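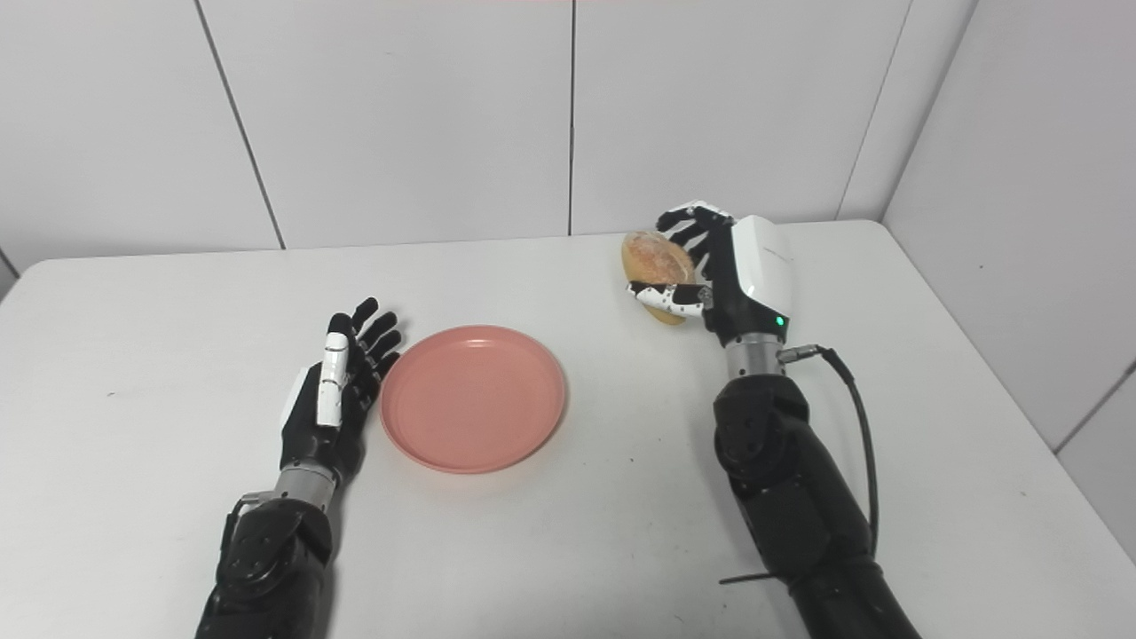
2026-10-11
Araceli Miranda, Ismael Bragança

4.2 Vorführbetrieb am Tag der offenen Tür

Die Greifversuche wurden im September während des Tags der offenen Tür am Standort Mansilla unter Publikumsbetrieb wiederholt. Als Aufgabe diente das Ablegen eines Brötchens auf einem flachen Teller (Abb. 1). Beide Arme waren mit mehrfingrigen Händen ausgestattet; die Ansteuerung erfolgte über die Software Olent in der auch in Abschnitt 3 verwendeten Konfiguration.

Abb. 1: Zweiarmiger Aufbau mit rosafarbenem Teller. Die rechte Hand hält das Brötchen zwischen Daumen und Fingern knapp über der Tischfläche, die linke ist geöffnet.

Insgesamt wurden 2369 Greifzyklen aufgezeichnet. Die ersten 1000 dienten der Anpassung der Griffkraft an die ungleichmäßige Kruste und gehen nicht in die Auswertung ein. In 12 der übrigen Zyklen brach das Bedienpersonal den Ablauf von Hand ab – in zwei Fällen auf Zuruf aus dem Publikum. Diese Zyklen werden im Folgenden gesondert geführt. Ein Vergleich mit den Laborwerten ist nur eingeschränkt möglich, weil die Brötchen im Vorführbetrieb mehrfach verwendet wurden und ihre Oberflächenbeschaffenheit nicht protokolliert ist.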